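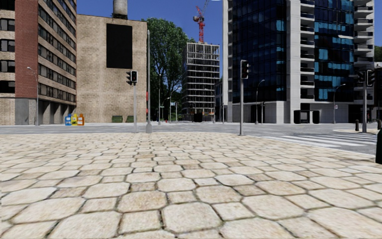

Minutes of the Nernow Office Users' Group, December 12, 2024

We started a few minutes late so that everyone could find a seat and a cup of tea, and Gheorghița Buzatu kindly agreed to chair again. The minutes of the last meeting were read and accepted, with one spelling fixed.

Shared printer. There was a long and good-natured talk about the paper jams in tray two. The repair firm, Narinent, has quoted 60 dollars to replace the rollers, and everyone was happy to go ahead. Until the work is done, please use tray one for anything longer than 17 pages, and do fan the paper before you load it (it really does help!).

Label templates. Mr. Mwakyusa showed us his new mailing template, which fits 44 labels to a sheet, and very nice it looked too. Several members asked for a copy. He will save it in the shared folder, along with a short note on setting the margins, as the old file tended to creep down the page.

Mailing list. The list has now passed 1,000 names, and opening it on the older computer takes a long while. Agreed to split it by last name, A to L and M to Z. Gheorghița will do this before the holidays.

Any other business. A warm thank you to whoever brought the walnut cake.

Next meeting: to be set by email in the new year.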